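The Open Day at Clidolska

My aunt had promised me cake, and that was the only reason I went. She had worked in the office at Clidolska for longer than anyone could remember, and every March they opened the doors to families, put out the good cups and let us wander round in paper badges. Mine was number 238. She pinned it on me herself, a little crooked, and told me to stand up straight, though I was by then a grown woman with a mortgage.

We were sent up the back stairs in groups, past the old drawing office and a very long corridor that smelled of floor polish, to see what they called the practice kitchen. I had expected a proper kitchen, I suppose, with a kettle. It was a room with a big screen on one wall and 51 chairs, and the kitchen was on the screen, made up inside a computer, with a robot in it called Isa. The young woman from Udel who was giving the talk (she had driven over from Rolland that morning and was still holding her car keys) explained that Isa did her learning in there, day and night, before anyone let her loose on real crockery. Then she dimmed the lights, and my aunt took hold of my sleeve.
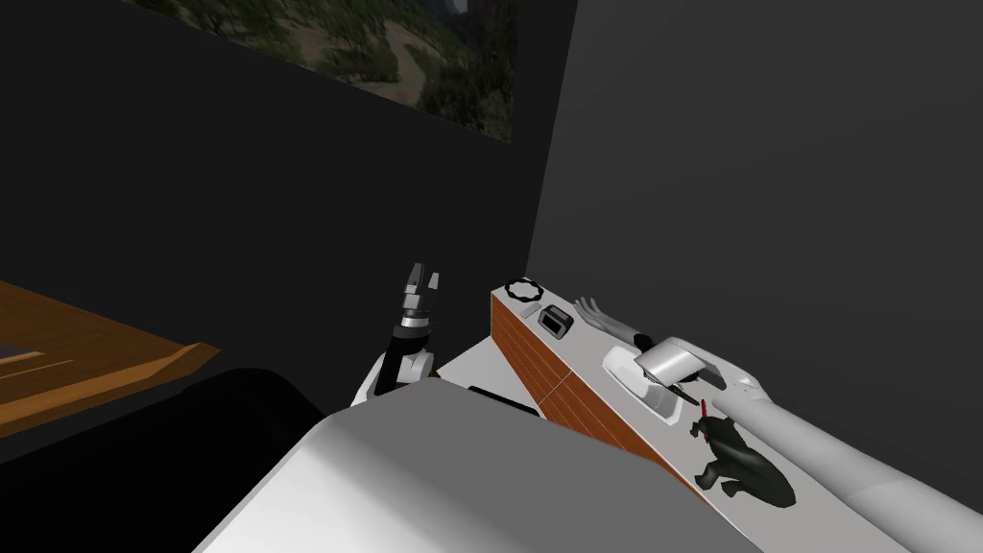

Isa at the counter, one arm up and the other by the basin.

"She's got a picture up," my aunt whispered. "Look, a path through some bushes." And so she had, a great big one on the dark wall, and I must say it touched me that somebody had thought of it. My aunt wanted to know where the path went. She asked it out loud, in the end, and the young woman went rather pink and said that it was a very good question and she would have to ask the people who did the walls.

A boy in the front row was more taken with the dark animal lying on the counter. He said it was a seal. His sister said it was a bear, and a short argument followed, during which the young woman tried to tell us about grip and balance and I'm afraid lost most of us. I was watching the gripper near it, that thin black point by the edge of the basin, and thinking of my mother's hands at the sink.

"Does she ever get to sit down?" my aunt asked.

"There's a stop button," said the young woman kindly.

We had our cake afterwards in the canteen, lemon, two slices each. My aunt wrapped a third in a napkin for the bus and didn't say who it was for. All the way home on the 319 she looked out at the hedges, and just before our stop she said she thought it probably went down to a river, that path, and I said yes, I thought so too.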